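Digital Access and Public Services
Unit 6 Handout: Designing Online Forms for Small Screens

Instructor: Shalini Kashyap
Section leader: Kiran Tomar

Purpose of this unit

Earlier units considered who is able to reach a public service online. This unit considers what happens once a person has arrived and must fill in a form. Many residents complete applications for housing, school enrollment or utility relief on a telephone, often over several sittings and with a limited data allowance. A form that performs well on an office computer may be very hard to finish under those conditions.

By the end of the unit, students should be able to read a form critically, identify the points at which applicants are likely to stop, and propose changes that an agency could make without replacing its whole system.

Key terms

Abandonment: leaving a form after at least one field has been completed and before it is submitted. An applicant who returns within the permitted period is counted as resumed.

Session limit: the period of inactivity after which a service signs the applicant out.

Progressive disclosure: showing a question only when an earlier answer makes it relevant.

Inline validation: checking an answer when the applicant leaves the field, before the page is submitted.

Case reading: the Vokdale utility relief form

The reading for this unit is Sarla Khurana's account of the relief form used in Vokdale. The form was first issued on paper and later placed online with its order of questions unchanged. Over the period studied, 1,684 applications were started on a mobile device. Of these, 600 were abandoned. Khurana attributes much of the loss to 2 features: a document upload placed before any question of eligibility, and a session limit that erased unsaved answers without warning.

Students should note what the figures do not show. An applicant who abandoned the form on a telephone may have applied later by mail or in person, and the records do not connect the two. Khurana is careful on this point - more careful than several of the reports that have cited her - and written work for this unit is expected to show the same restraint.

The second half of the reading describes the revised form, built by the contractor Vonow. Eligibility questions were moved to the first page. Uploads could be deferred, and a saved application could be reopened with a short reference code. The household section was left as it was, and Khurana's criticism of it remains worth close attention.

Principles for discussion

1. Ask first the questions that may end the application. An applicant who does not qualify should learn this before locating a pay stub or a lease.

2. Group related fields under plain labels. Each group should fit on a small screen with little scrolling, and its label should tell the applicant what it holds before it is opened.

3. Save without being asked. Where automatic saving is not possible, the form should state clearly when answers will be lost.

4. Write error messages that name the field and the remedy. "Invalid entry" does neither.

5. Keep the applicant's place. Opening one section should not close or clear another.

Ritu Ahuja's short paper on labeling, also assigned, takes up the second principle at length. She argues that agencies tend to group questions according to the office that will process them, an arrangement that applicants have no means of knowing. Compare her position with the Prolberg guidelines, which permit grouping by office where the office is named in the heading.

Grouping and compartments
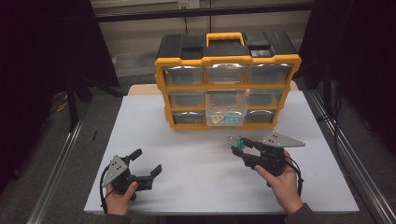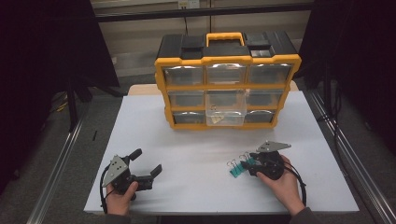
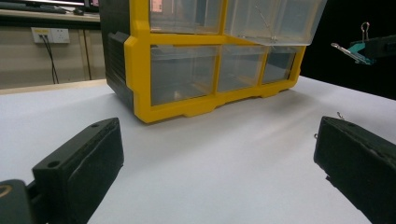 Section exercise

Work in pairs. Each pair will receive a printed copy of the Sengar enrollment form and should complete the following before the end of the section meeting.

1. Mark every question that could end the application, and record the page on which it appears.

2. Propose a new grouping of the fields on the first page, with a label of no more than four words for each group.

3. Rewrite two error messages from the list on the back of the form.

Hand in one marked copy per pair, with both names on the front.

Reading for Unit 7

Shanti Solanki, "Assisted Applications at the Library Desk." Read the introduction and the section on privacy. The appendix is optional. Questions about the reading may be brought to Kiran Tomar's office hour, which begins at 2 p.m.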